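**Demonstration gathering** is the patient business of collecting examples for a robot that learns by copying. A person guides the arms through a chore, say moving cups and bowls between trays, and each try is saved as one *episode*. The Lolbridge tabletop set, put together by Javiera Cabral and Ah-rin Ra, holds 3633 of them, and a good many afternoons went into it! 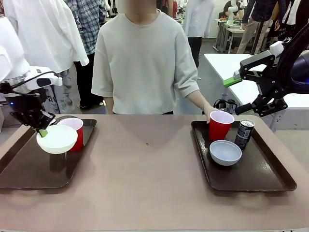 Dae-han Cheon has objected that a set made at a single table teaches the table as much as the task, and would like to see the work spread over more rooms.

Small differences between tries are welcome (a bowl nearer the rim, a cup facing another way), and collectors are usually asked to shuffle things a little before starting over. 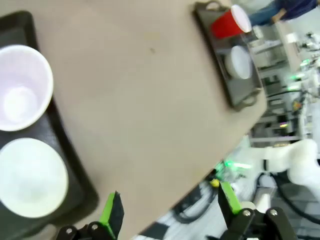 ## Views from the wrist

Most stations pair a fixed camera with small ones near the grippers, so that the learner gets a close look at whatever it is about to pick up. A cup on its side asks for a different approach than one standing up,

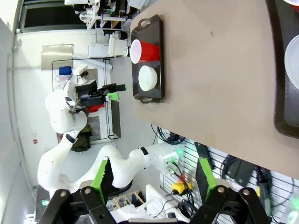 and the Lolbridge guide, bless it, spends 3 whole pages on that one point. Episodes with a fumble in them are kept but marked, a habit borrowed from the older Orex project.

Cans came into the set in June, along with a second round of checking.

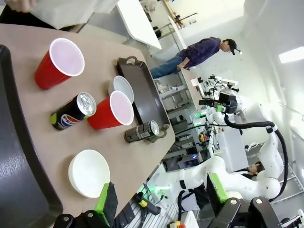
*Cups, cans and bowls on the table, seen from a gripper camera.*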